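Plevinance 손 고장 FAQ: 손가락이 늘어진 채 돌아오지 않을 때

Drorberg 로봇 작업실 · 2021년 8월 17일

읽는 시간 5분

지난 3월 고장 이후로 같은 질문을 정말 많이 받았습니다. 메일로 하나씩 답하다가 아예 한곳에 모았어요. 손 고장은 골치 아프지만 들여다볼수록 재미있는 문제이기도 해서, 답이 좀 길어진 항목이 있습니다. 급하신 분은 "지금 당장 멈춰야 하나요?"부터 읽어 주세요.

무슨 일이 있었나요?

물건을 집으러 내려가던 오른손이 닫기 명령을 받고도 닫히지 않았습니다. 네 손가락이 전부 아래로 펴진 채였고, 제어 화면에는 "파지 완료"라고 떠 있었어요. 팔은 그 말을 믿고 다음 동작으로 넘어갔고요! 다친 사람은 없었고 물건도 멀쩡했지만, 빈손으로 물건을 옮기는 로봇을 보고 있으면 등골이 서늘합니다.

원인은 찾았나요?

네, 찾았습니다. 손목을 지나는 신호선의 커넥터가 반쯤 빠져 있었어요. 손목을 깊이 꺾을 때만 접촉이 끊겼다가 다시 펴면 붙었습니다. 그래서 작업대 위에서 시험하면 매번 통과였죠. 이틀 동안 모터만 의심했는데, Hiebert 쪽에서 로그를 보내 보라고 해 주셔서 실마리가 풀렸습니다. 위치값이 같은 숫자로 굳어 있는 구간이 손목 각도와 딱 맞아떨어졌거든요. 그래프 두 개를 겹쳐 본 순간 다들 소리를 질렀습니다.

화면에는 왜 정상으로 나왔나요?

당시 소프트웨어는 신호가 끊기면 마지막으로 받은 값을 그대로 붙들고 있었습니다. 마지막 값이 목표 근처면 "다 쥐었다"고 판단해 버리는 거죠. 선이 빠진 것보다 이쪽이 더 큰 문제라고 봅니다. 선은 언젠가 또 빠질 테니까요. 지금은 값이 2000밀리초 넘게 갱신되지 않으면 손과 팔이 같이 멈춥니다. 너무 느슨하지 않냐는 의견도 있는데, 저희도 동의해서 더 줄이는 시험을 하고 있어요.

손가락이 펴져 있으면 무조건 고장인가요?

아닙니다! 가장 많이 오해하시는 부분이에요. 대기 자세에서도, 물건에 다가갈 때도 손가락은 아래로 펴져 있습니다. 자세 하나만 보고는 정상인지 고장인지 가릴 수 없어요. 닫기 명령이 나간 시각과 손가락이 움직이기 시작한 시각을 로그에서 나란히 놓고 보셔야 합니다. 영상만 보내 주시는 분들께 늘 로그도 같이 부탁드리는 까닭입니다.

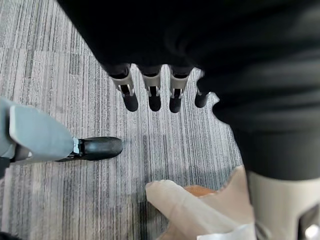 손목 쪽 시점에서 본 네 손가락, 두 장 모두 끝이 카펫 바닥 쪽을 향해 있습니다.
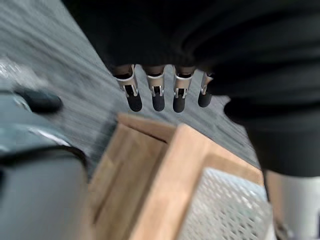

지금 당장 멈춰야 하나요?

다음 가운데 하나라도 해당하면 멈추세요.

- 닫기 명령 뒤에 손가락 하나라도 반응이 없다
- 화면의 손가락 위치와 실제 위치가 눈으로 봐도 다르다
- 손목을 꺾을 때마다 위치값이 굳거나 튄다
- 비상정지를 푼 다음 손이 혼자 움찔한다

마지막 항목은 가볍게 넘기시는 분이 꽤 있습니다. 움찔하는 손은 언제든 꽉 쥘 수 있는 손이에요. 저희는 그 상태로는 한 번도 더 돌리지 않습니다.

전원을 껐다 켜면 돌아오던데, 그냥 써도 되나요?

안 됩니다. 저희 손도 껐다 켜면 돌아왔어요. 그것도 4번이나요. 재시동할 때 손목이 기본 자세로 펴지면서 접촉이 다시 붙었을 뿐이었습니다. 재시동으로 사라지는 증상은 반드시 적어 두세요. 몇 시에, 손목이 어떤 자세였는지까지 있으면 더할 나위 없습니다.

손가락을 손으로 밀어 봐도 되나요?

비상정지를 누르고 손 전원을 내린 뒤에만 하세요. 전원이 살아 있으면 끊겼던 신호가 돌아오면서 밀려 있던 명령이 한꺼번에 실행될 수 있습니다. 엄지와 나머지 손가락 사이에는 절대 손을 넣지 마시고, 바깥쪽에서 마디를 하나씩 천천히 밀어 보세요. 걸리는 느낌이 있는 마디는 억지로 돌리지 말고 표시만 해 두시면 됩니다.

외피는 벗겨야 하나요?

손목 커넥터를 보려면 벗겨야 합니다. 접힌 천이 배선을 누르는 경우도 있으니 벗기기 전에 손목을 양쪽으로 꺾어 보고 어디가 당기는지 먼저 확인하세요. 다시 씌울 때는 여유를 조금 남겨 주세요. 팽팽하면 보기에는 좋은데 선에는 나쁩니다.

부품은 뭘 바꿨나요?

커넥터를 잠금 걸쇠가 있는 것으로 바꾸고, 손목 앞뒤에 케이블 고정점을 하나씩 더했습니다. 걸쇠가 맞물릴 때 나는 딸깍 소리가 얼마나 반갑던지요. Bridton 작업실의 손에도 같은 작업을 했는데, 거기는 배선이 반대로 돌아 나와서 고정점 위치가 다릅니다. 도면을 그대로 옮겨 쓰지 마시고 손목을 끝까지 꺾은 상태에서 선 길이를 다시 재 주세요.

수리 후 시험은 어떻게 하나요?

손목을 5가지 자세로 두고, 자세마다 열기와 닫기를 되풀이합니다. 펴진 자세에서만 시험하면 저희처럼 속습니다. 그다음 신호선을 일부러 뽑아서 손과 팔이 정말로 같이 멈추는지 봅니다. 처음으로 팔까지 뚝 멈췄을 때는 박수가 나왔어요! 이 시험은 팔 아래를 비우고, 사람은 팔이 닿는 범위 밖에 선 상태로 하세요.

왼손도 점검해야 하나요?

네. 저희 왼손은 증상이 전혀 없었는데 커넥터를 열어 보니 벌써 조금 밀려 나와 있었습니다.

로그는 어디로 보내나요?

Plevinance 게시판의 손 고장 항목에 올려 주세요. 손목 각도, 손가락 위치값, 명령 시각이 들어 있으면 됩니다. 외피를 벗긴 사진이 있으면 같이 올려 주시고요. 이상한 그래프일수록 환영합니다.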